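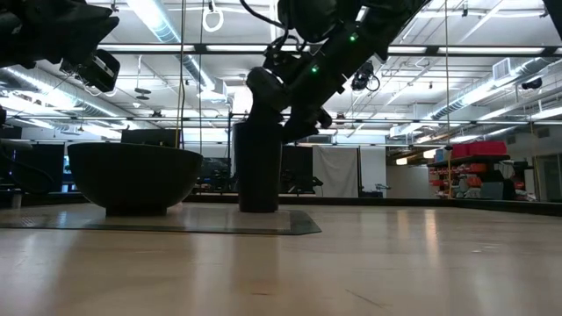

Community Help > Kitchen and Dining > Tables and Worktops

Search this site Type your problem Go

2 October 2023, posted by Ebony Harawira

What should go under a heavy bowl on a pale wooden table?

I have a light wooden table with a slight gloss on it, and a big black bowl on a short foot that lives at the left-hand end. The bowl sits on a flat dark grey mat. Next to the mat I keep a tall black container that stands straight on the wood.

The table was finished in September with Levwood oil, two coats. When I lifted the mat last night there was a dull patch the same shape as the mat. The wood under the container looks fine. Is the mat doing it, and can I get the shine back without sanding the whole top? I would like to keep the bowl where it is.

Huia Lockyer

It is probably the mat. Oil finishes carry on hardening for weeks after they feel dry, and a flat mat keeps the air off. Some rubbery mats also react with the oil. The container covers a much smaller area and you probably pick it up more often.

Take the mat off and leave the patch open for two weeks. Wipe it with a barely damp cloth and dry it straight away. If it is still dull after that, rub it lightly along the grain with 1000 grit paper, wipe off the dust and put on a very thin coat of the same oil. Don't start with 200, it will leave scratches you can see whenever the lights are on.

Try it on the underside first. When you put the mat back, choose felt or cork, and lift it once a week. I had the same trouble with a Cartwright sideboard and it came back well, but the edge of the patch took longer than the middle.

One more thing - check the foot of the bowl for grit. A heavy bowl that gets turned round will mark bare wood quickly.

Fastitz3446

Just use polish. I put Vakgate spray on mine and it was shiny again in a minute. Not sure if it works on oiled tables, mine is varnished.

Ebony Harawira

Thanks both. The mat is rubber on the underside, so I will leave it off for now and get a felt one. I won't use the spray on the oil.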